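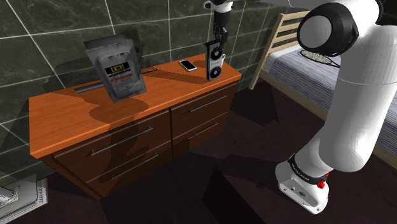 Ranasinghe Book Arts Catalogue

Catalogue records for the artists' books held in the Ranasinghe room at Disville library. The records cover 224 works, nearly all made by hand in small editions or as single copies. The books themselves are not digitised and there are no page scans in this release.

What is in the files

works.csv has one row per book. Columns are shelfmark, title, maker, place, structure, materials, edition, height_mm, housing and note.

terms.csv lists the words allowed in the structure column, with a short definition for each. There are 37 of them, from accordion and flag book to tunnel book.

links.csv joins works to terms. A book can have more than one structure, so this file has more rows than works.csv. Use the shelfmark to match them.

All files are UTF-8, comma separated, with a header row. Empty cells mean the information was not recorded. They do not mean "none".

How the records were made

Mal-soon Yeon wrote the first set from the accession cards and then checked each card against the book. Indrek Kazlauskienė added the structure terms and measured the heights. Where a maker had supplied a colophon or a letter about the work, its wording for materials was kept, even when it was vague. "Japanese paper" stays as "Japanese paper" unless the maker named the sheet.

Heights are of the closed book without its box. For works with no clear top edge, such as scrolls and loose sheets in a wrapper, height_mm is blank and the size is given in the note.

Edition is free text. "Unique" means the maker called it unique. "4/20" is copy four of twenty. Seven books carry no edition statement and we have not guessed.

Known problems

Thread is described unevenly. Older records say "linen" for almost any sewing thread, and these have not all been rechecked.

The place column mixes where the maker lived with where the book was printed. Books marked Foselport are the worst for this, as several makers there shared a press.

Pop-up and movable were one term on the cards. They have been split, but a few volvelles may still be under pop-up.

Accents were lost from some names in an early export from Movo, the library's old catalogue system. Please report any you find, giving the shelfmark.

Reuse

The records may be copied and changed freely, with credit to the Ranasinghe room. This does not cover the books, whose makers keep their rights. Text quoted in the note column belongs to the maker.

Corrections go to the reading room desk or can be sent as an edited row from works.csv. Leave the shelfmark as it is.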